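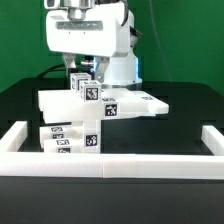

Photo: Grekstead School of Building, teaching collection

Introduction to Masonry, Handout 2
Bonds, joints and why walls stay up

Right, last time we did clay, firing and what makes a good brick, and I went on far too long about kilns (sorry, I love kilns). This week we start putting bricks on top of each other. Please read this before the practical, and bring it with you, even if it gets mortar on it. Mine from my own student days is practically a fossil.

What a bond is

A bond is just the pattern you lay your bricks in. Stack them in straight columns, one exactly on top of another, and you've got what we call stack bond. It looks smart on a bathroom wall. As a structure it's hopeless without steel in it, as every vertical joint lines up with the one below and you've more or less drawn a dotted line for the crack to follow.

Shift each course along by half a brick and everything changes. Now each brick sits across two below it, so a load coming down on one gets shared between two, then three, then four, spreading out like a tent. Children find this out on the carpet by the age of three or so, and then some of us pay to learn it again.

A few words you'll need:

Course: one horizontal row of bricks.
Stretcher: a brick laid with its long side showing.
Header: a brick laid with its end showing.
Perpend: the vertical joint between two bricks. On site you'll hear "perps".
Bed joint: the horizontal layer of mortar a course sits on.
Closer: a brick cut lengthways to make the pattern work near a corner. The queen closer is the one you'll cut most, and you will ruin plenty. Everyone does!

The three bonds we'll lay

Stretcher bond is all stretchers, each course shifted by half. It's what you see on nearly every modern house, and it only makes a wall half a brick thick, so it's normally the outer skin with a cavity behind.

English bond is one course of headers, one course of stretchers, and so on up. It's very strong and it eats bricks. Railway viaducts are full of it.

Flemish bond has headers and stretchers taking turns in the same course. I think it's the prettiest wall there is, and I'll argue about this with anyone in the tea break. It's also the one people get in a muddle with, nearly always at the corner, nearly always because the closer went in the wrong place. It goes next to the quoin header. Write that on your hand if you have to.

Mortar, briefly

People think mortar is glue. It does stick a bit, but its main job is to give each brick a flat, even bed, because bricks are lumpy things and two lumpy things touching at one point will crack. So your bed joint wants to be full, right across, with no lazy hollow down the middle.

Mortar should also be weaker than the brick. If the wall moves (and walls do move, all the time), you want the joint to give first, as you can rake out a joint and repoint it in an afternoon. Hard cement pointing on soft old brick is the saddest thing I see on my walks. The damp can't get out through the joint, so it goes out through the brick and takes the face off with it.

A case to look at: the Dovumitz granary

I've put the survey drawings in the course folder. The long wall is English bond up to the first floor and then changes to Flemish. My guess is money: English below where the sacks were stored, something showier and thriftier above. Have a look at the west corner, where the bonding is poor and there's a crack almost 8 courses high. Before you read the surveyor's notes, sketch where you think the load is going. I got it wrong the first time, if that's any comfort.

The practical

We'll be in the Bollar workshop from 9.30 in the morning. You'll work in pairs and lay a short length of wall with one corner, dry first, then in lime mortar. Laying it dry is the bit everybody wants to skip. Please don't, it's where you find out your closer's in the wrong place while you can still do something about it.

Bring boots, gloves, eye protection and something to eat. Lime is nasty on skin, so long sleeves too, even if it's warm.

Reading

Course reader, the chapter on bonding, up to page 393. The tables after that can wait.

To hand in

One side of paper with a sketch of a wall near where you live. Name the bond, mark a header, a stretcher and a perpend, and tell me one thing that puzzles you about it. It's worth 20 marks, and 2 of those are for neat lettering, so sharpen your pencil.

Next time: arches, and the Chien footbridge.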